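Coat and clothes rail opens its doors at the old ticket office in Wudport

Wudport has a new place to find a warm coat this winter, and you won't need your purse to use it. The Núñez Rail, named after the street it stands on, opened in December in the old ticket office behind the bus station, and by the end of its first month 880 pieces of clothing had gone out of the door with new owners. That is a lot of jumpers for one small room, and the people who run it are still a bit dazed by the whole thing.

The idea came from Begoña Sotomayor and her brother Benito, who grew up in the town and ran a dry-cleaning shop here until they retired. For years they had watched good clothes sit uncollected at the back of the shop, long after the tickets had faded, and when they closed the business they couldn't bear to see the last of it go to the tip. So they washed it all, ironed what would take an iron, and began asking round for somewhere to hang it.

"We thought we'd do it for a fortnight and then have our dining room back," said Begoña, laughing. "Then people started bringing us more, and my husband was eating his dinner next to a row of raincoats. He was very good about it, but I could see it couldn't go on."

The ticket office had stood locked up for a good while when the bus company agreed to let them have it for the winter, and the first few weekends were all scrubbing and painting. The walls are pale now, the old counter has gone to make room for a bench, and the clothes are put on hangers wherever they can be, because Begoña is firm on the point that nobody should have to dig through a bin bag to find something decent to wear.

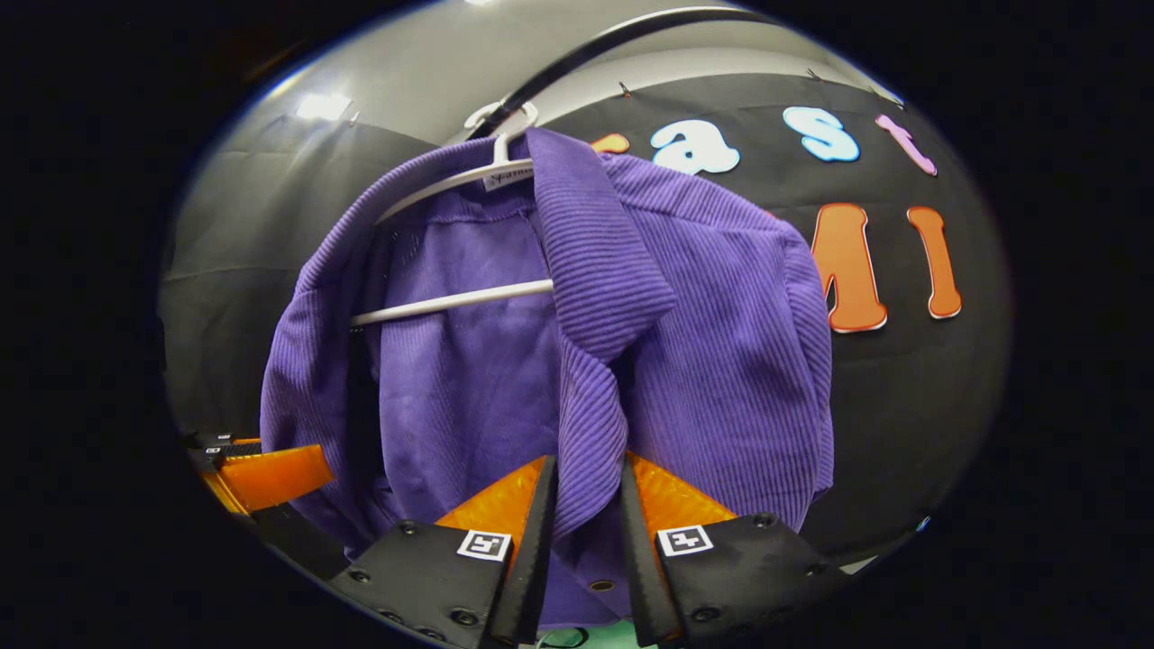 Coats and heavy tops are what people ask for most, and they are the first to go when the cold comes in off the estuary. Santosh Upadhyay, who sorts the donations as they arrive, likes to bring something bright to the front each morning to cheer the place up. A purple ribbed top, with a wide collar and a good deal of fabric in it, was up on a white plastic hanger near the coloured lettering, and it is the kind of piece he says will always find a home. "People come in asking for black or navy, very sensible," he said. "Then their hand goes to the purple. You can watch it happen. I think in the winter we all want a bit of colour and we're just too shy to say so."

Anybody can come in. There are no forms to fill out and no questions asked, and visitors may take up to 4 pieces each time they call, with children's school things on top of that. If you have something at home that you've stopped wearing, you're welcome to bring it along and swap, but you needn't bring anything at all. Benito is keen for people to understand this part, as he has met a few who turned back at the door thinking they had to give before they could take.

"I went out after one gentleman and walked him back in," he said. "He left with a lovely overcoat, and the week after that he was in again with a bag of his late brother's shirts. He hadn't owed us a thing, he only wanted to. We had a cup of tea over it."

The tea, it should be said, is becoming almost as well known as the clothes. There is a kettle on from ten in the morning, and a tin of biscuits that seems to be filled by whoever notices it is empty. Several regulars now come in for a sit down and a natter without so much as glancing at the hangers, and Begoña wouldn't have it any other way.

Mending has turned into a large part of the work too. Florencio Herrero, a tailor who had his workroom in Kallenia for most of his life, comes over on the early bus with his own scissors and a biscuit tin of buttons, and sees to the hems, split seams and broken zips. In the first month he put right 68 pieces that would otherwise have been turned away. He will also show you how to do it yourself if you have half an hour to spare, and there is often a little group at his elbow learning to sew on a button so that it stays on.

His advice for anyone clearing out a wardrobe is to look at the cuffs and the pockets first, as that is where the wear shows. A missing button is no trouble to him at all. A coat that has been put away damp is another matter, and he asks people to air things for a day or two before they bring them in.

Knitwear should be folded for the journey, and please do leave the care labels in, even the scratchy ones. Santosh washes whatever needs it before it goes out, and he has had one or two sad accidents with wool when there was no label to go by. (A cream cardigan that came out of the machine fit for a teddy bear is still spoken of in low voices.)

Money has been found for the heating, at least until the spring. The Ostico walking club raised 2,000 pounds with a sponsored walk along the sea wall, which was done in driving rain from one end to the other, and the cheque was handed over at the opening along with a very large fruit cake. Emiliano Robles, who leads the club, said his members had voted for the rail with hardly a word of argument. "We know what it is to be cold and wet," he said. "Most of us only have to think back as far as the walk."

The club has also offered to collect from people who can't easily get into town with heavy bags. Emiliano's van will be going round the villages on the Kallenia side through the rest of the winter, and a list of stops is pinned up by the door of the ticket office and in the library.

What happens after the spring is still being talked over. The bus company has been kind about the room but has made no promises, and Begoña has already been to look at an empty shop at the other end of Núñez Street, which has a bigger window and, she reports, a much worse roof. She would like to keep going through the summer with lighter things, and with outfits for weddings and interviews, which people have been asking after nearly every week.

In the meantime there is plenty to be getting on with. Bags were being unpacked and things hung up when we called in, and we were put to work ourselves before we had got our notebook out. We came away with a scarf, two biscuits and strict orders to look in the loft for blankets.
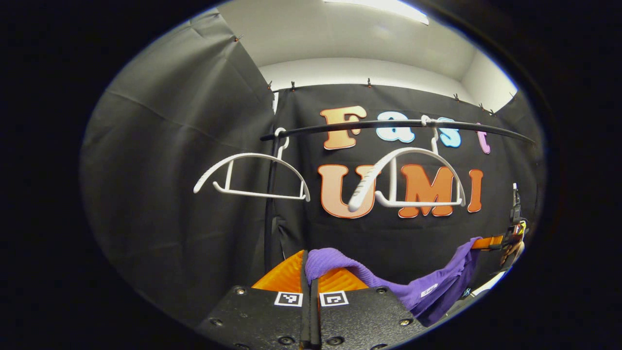 How to visit or give

The Núñez Rail is in the old ticket office behind Wudport bus station. The door opens at ten in the morning and closes at three, with a later evening until seven once a week for those who are at work in the day. The day changes, so do look at the card in the window or ask inside.

Warm coats, boots in larger sizes and children's gloves are wanted most of all at the moment. Clean hangers are always useful, plastic or wire. The rail can't take pillows, duvets or electric blankets, and Begoña asks that bags aren't left on the step overnight, as the gulls get into them.

Anyone who would like to learn mending with Florencio can simply turn up in the morning with whatever needs doing. Thread is provided, but bring your glasses.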